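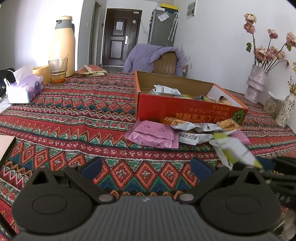 Progress Report: Household Textile Survey, Second Period
Prepared for the Ninness Fund by Dewanti Lumbantobing
Aug 17, 2022

1. Status

Recording in the Sarel and Vosten districts is finished. Recording in Khoo is under way and is expected to close before the end of the next reporting period. The catalog holds 1411 entries, of which 39 are duplicates awaiting removal. Expenditure is within the approved budget on all lines except travel, which is covered under section 5.

2. Work completed

Each entry consists of a catalog number, the dimensions of the piece, the fiber where it can be determined, the construction, a motif code and the owner's account of where the piece was acquired. Table coverings, bed coverings and door hangings are included. Clothing remains outside the scope, as agreed in the first period.

The motif code was revised in July. The earlier version placed zigzags and triangles under a single heading, and pieces carrying both in separate bands could not be told apart in a search. The two now have separate codes, and a position field has been added for banded layouts. Diamonds are coded by outline first and by filling second. Entries made under the earlier version have been recoded for Sarel. Recoding for Vosten is in progress.

Fiber identification has been limited to visual inspection and, with the owner's permission, a burn test on a loose thread. Permission was refused in most Vosten households. Those entries carry the code U (undetermined) and will keep it unless the owners agree to a second visit.

3. Interviews

Interviews were held with 29 owners. All have been transcribed, and 8 transcripts still have to be checked against the audio. The delay is due to the poor sound quality of recordings made in the Vosten market hall. Later interviews were moved to the district library, where the problem did not recur.

Owners were consistent in describing a piece as either bought or inherited, but much less so on dates. The catalog therefore records date of acquisition by decade only. Where two members of a household gave different decades, both are entered and the field is flagged.

4. Problems

The duplicates came from the import of the paper forms, where the Sarel field sheets had been numbered twice. The affected numbers will be retired and not reused.

Color recording is still unsatisfactory. The printed color cards supplied in the first period have faded unevenly, and readings taken with different sets do not agree. New cards have been ordered. Until they arrive, colors are entered by common name only (red, cream, dark blue) and should not be used for comparison between districts.

5. Budget

Travel is over the planned amount as a result of return visits to Vosten. The difference can be met from the printing line, which has not been drawn on. Approval is requested for this transfer. No additional funds are requested.

6. Next period

Completion of recording in Khoo. Recoding of Vosten entries. Removal of duplicates. Checking of the remaining transcripts. A draft of the catalog introduction will be sent to the Fund for comment with the next report, together with a revised motif list.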